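Jisturau two-arm kit with Yeoman control software, used since April in our workshop at Sevmont.

My rating: 2 out of 5. I wanted to give more, and for most of the month I would have. The reason for the low mark is a safety fault that I describe in detail, so that other owners can check their own kit for it.

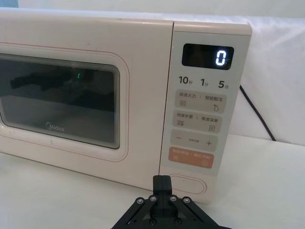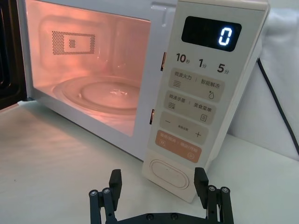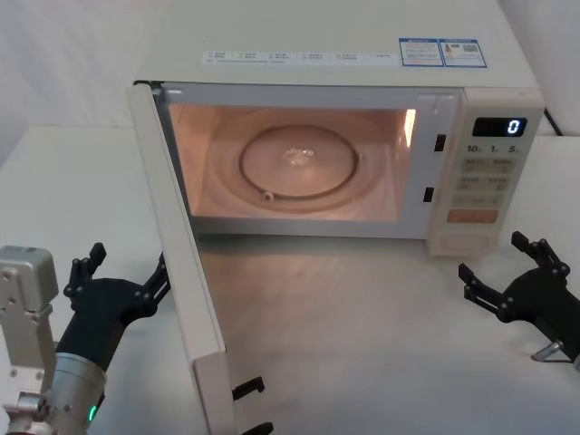 The microwave task, with the door closed in the first picture and open in the other two.

**Reviews / Robot arms and grippers**

We bought the kit to practise ordinary kitchen jobs. The microwave is a good test because it asks for different kinds of movement. The door release is an oval button at the bottom of the control panel, and it must be pressed straight. The door must then be moved to the left without hitting the other arm, and after this the gripper has to go into the cavity and out again over the glass plate.

### What went wrong

On a Friday, during a long run, the right arm pressed the door button and did not stop pressing. The door opened as it should. The arm kept pushing, and the whole oven began to slide backwards on the table. Yeoman showed the task as "complete" in green. I pressed the stop button on the screen and nothing happened. I then pressed the red button on the power box, and the arm stopped at once.

Nothing was broken except one fingertip pad, which had a split at the corner. The oven moved by the width of my hand. Still, with a glass jug or a person's fingers in the same place, I would be writing a different review.

The log was useful. The event has code 1106, which the manual explains only as "contact value not refreshed". As I understand it, the software lost the force reading from the gripper and continued to use the last good number. The last good number was from before the contact, so the arm believed it was touching nothing and pushed more. The on-screen stop waits in the same queue as the force reading, and this is why it was also ignored.

I searched our older logs and found the same code at cycle 400, where it cleared by itself and I did not notice. The bad one was cycle 1611. So please do not think that a few quiet days prove anything.

### What the seller said

I bought from Elance, and I must say they answered politely and the same day. They asked for the log and sent a new cable for the gripper. They also sent a setting that makes the arm release if the reading is too old. This setting exists in the software already, but it is off when you install it. I cannot understand this choice. A safety limit should be on, and the person who wants it off should have to look for it.

With the setting on, I pulled out the gripper cable during a slow press, with nothing in front of the arm, and the arm stopped. I repeated it on the other arm with the same result. The screen stop is still slow, and Elance gave me no date for a correction.

### The rest of the kit

The grippers themselves are well made. The fingers stay parallel, and the screws have not become loose. The wrist cameras give a good close view of the buttons. The view from the head is better for judging the door, which comes out a long way towards the arms when it is open.

The manual is weak. The page about the power box has the correct drawing but the text belongs to an older model. Spare pads are easy to change and the price is fair.

### Before you use it

- Turn on "release on old reading" in the Yeoman safety page, for each arm separately.
- Keep the red button where you can reach it without leaning over the table.
- Search your logs for 1106, including the runs that finished normally.
- Do not put your hand near the door while the arm is holding a press, even if the screen is green.

I am keeping the kit, with one person always beside the red button. If the screen stop is corrected, I will change my rating to four.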